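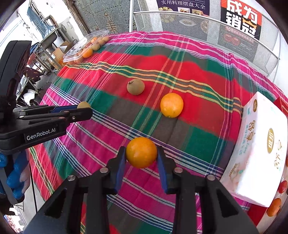
About Us > Our Work > The Fruit Table

Posted in September by Behrouz Zarei

The Fruit Table at Skokau

Skokau is a small training kitchen for adults who wish to learn the handling, sorting and serving of fresh fruit. It was founded by Behrouz Zarei and occupies 2 floors of the former Quintana warehouse, at 354 Fondach Road.

Teaching takes place at a large table laid with a plaid cloth in red, pink, green and grey. Oranges and a sapodilla are set out on it, with smaller fruits kept in a clear plastic clamshell. Learners are taught to lift each piece with care, to look over the peel and the stem end, and to decide whether it should be served, stored or set aside.

Our introductory course lasts three weeks. It covers washing, grading, storage and the preparation of a mixed fruit plate — the last of these is assessed by a tutor. Sapodilla is taught in the second week, when learners compare firm and ripe fruit and practise removing the seeds.

Last year 506 learners completed the course. Many came to us through Ronus, our partner in catering placements.

Enquiries about places should be made to the office, which opens at 9 a.m.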